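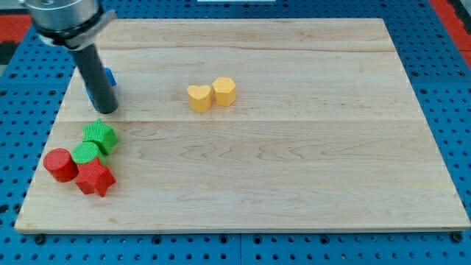 3.2 Support et pièces

Fig. 4. Planche de travail, blocs jaunes (coeur, hexagone) et bloc bleu, sur panneau perforé bleu.

Le support d'abord. Planche rectangulaire en bois clair, posée à plat sur le panneau perforé. Surface lisse, légèrement brillante, veinage rosé dans le sens de la longueur. Planche faite de plusieurs lames, joints peu marqués mais visibles (fig. 4). On a gardé ce support pour toute l'étude, y compris pour les séries de Calholm où la table est plus basse. Les joints posent une question qu'on n'a pas traitée à fond : est-ce qu'un participant s'en sert comme repère pour aligner les pièces ? Voir 5.1, réponse partielle.

Les pièces viennent du jeu Sorkard, 18 blocs, dont on n'utilise ici qu'un sous-ensemble. Critères de choix : formes à contour supérieur bien distinct, hauteur suffisante pour tenir debout, couleurs franches. Le coeur et l'hexagone partagent la même couleur, c'est voulu. À couleur égale il ne reste que le contour pour les séparer, et c'est bien la forme qui nous intéresse. Le bleu sert d'élément de contraste. Rouge non codé dans cette partie de l'étude, réservé au test de rappel (section 4).

3.3 Dispositions

Deux dispositions de départ. Dans la première, dite serrée, les deux pièces de même couleur sont côte à côte, presque en contact ; la fig. 4 en donne un cas. Dans la seconde, dite lâche, elles sont séparées d'au moins une largeur de bloc. Le coeur a la pointe vers l'avant de la planche, encoche vers le fond. L'hexagone n'a pas d'orientation imposée, on a constaté en mai que les codeurs ne s'accordaient pas sur ses rotations et la variable a été retirée.

En disposition serrée, difficulté attendue : de loin ou sous un angle rasant, les deux contours jaunes tendent à se fondre en une seule masse. Takagi (protocole de tri, version 2) recommande un écart minimal, nous ne l'avons pas suivi, justement pour garder ces cas ambigus dans le corpus.

3.4 Codage

Au total 1 510 dispositions codées, sites de Tirmont et Calholm confondus. Pour chacune : forme, couleur, voisin le plus proche, contact oui/non. La catégorie « presque en contact » a été ajoutée en cours de route, les premiers lots on été recodés en conséquence. Position notée par tiers de planche (gauche, centre, droite) et par rang (avant, fond), sans mesure en millimètres. Grossier mais suffisant pour les comparaisons de la section 4.

Restent les pièces partiellement masquées. Règle simple : si la couleur se lit mais pas le contour, on code la couleur et on laisse la forme vide. Aucune forme déduite par élimination, même quand le codeur connait le contenu du jeu. Ces lignes sont exclues de l'analyse par forme et gardées dans celle par couleur, d'ou les effectifs différents entre les tableaux 2 et 3.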